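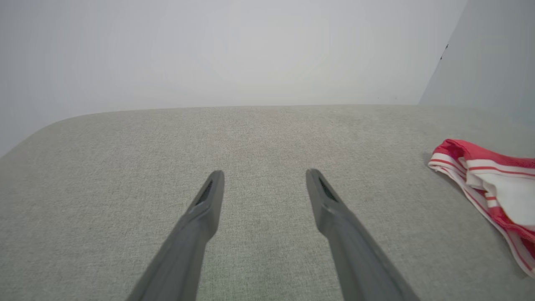

Sagging seat foam, pale fabric sofa -- replace or pad?
Posted by drullance_dave, Nov 12, 2019

I need to settle the fill for the seat cushions on a three-seater before I order anything. The existing foam has lost its height and I am deciding between a full replacement and a wrap. The cover is a fine weave in a pale greige with a bit of a heathered speckle, and I want to keep it. My concern is the corners. They are rounded, and every supplier I have asked quotes square blocks only. Old core measures 99 mm at the edge and noticeably less in the centre. Zips are at the back and run the full width.

illier
Replace it. Wadding over a collapsed core gives you a month of looking better and then the same hollow. For a seat in daily use you want high-resilience foam, not the general purpose grade the chain stores sell. Order 100 mm and cut the corners yourself with an electric carving knife. Make a template from the cover, not from the old foam, as the old foam will have shrunk.

foamcutter307
Disagree on the thickness. If the cover was sewn for a nominal 100 mm core you should go over, then add a thin polyester wrap. A foam cut to the exact cover size always looks slack along the front within a year. I allow about 2 per cent on width and depth as well.

illier
Over-sizing is fine on a square cushion. On a radius it bunches. The spare material has nowhere to go and you get a ripple in the fabric just behind the curve. A plain pale weave will show every bit of it.

foamcutter307
Only if the wrap is carried round the corner at full thickness. Feather it back by hand before gluing and it sits flat. I have done this on a Bralia two-seater and a Górecki armchair, both with rounded fronts. No ripple on either.

drullance_dave
Thanks. Two follow-ups. Does the wrap need to cover the underside? And is the cover likely to survive a machine wash while it is off? There is no care label left.

bralia_owner
Top, front and sides only. Leave the bottom bare or the cushion creeps forward.
On washing: no label, no machine. I lost a set that way. The fabric came out fine but the piping shrank and I could not close the zips. Vacuum it, then test an upholstery cleaner on the inside of the zip flap.

illier
Agree on both. I would also stitch a stockinette sleeve over the foam before it goes in. It makes the cover slide on and it stops the wrap tearing at the zip.

foamcutter307
Stockinette is optional. A thin plastic bag and a vacuum cleaner does the same job: bag the foam, pull the air out, slide it in, tear the bag off. Faster, and one less layer.

illier
Faster until a strip of plastic stays behind and crackles each time someone sits down.

drullance_dave
Will go with HR foam at 100 mm, feathered wrap, stockinette. The supplier says December for the cut. I will measure the cover again before I confirm -- my first template was taken with the old core still inside.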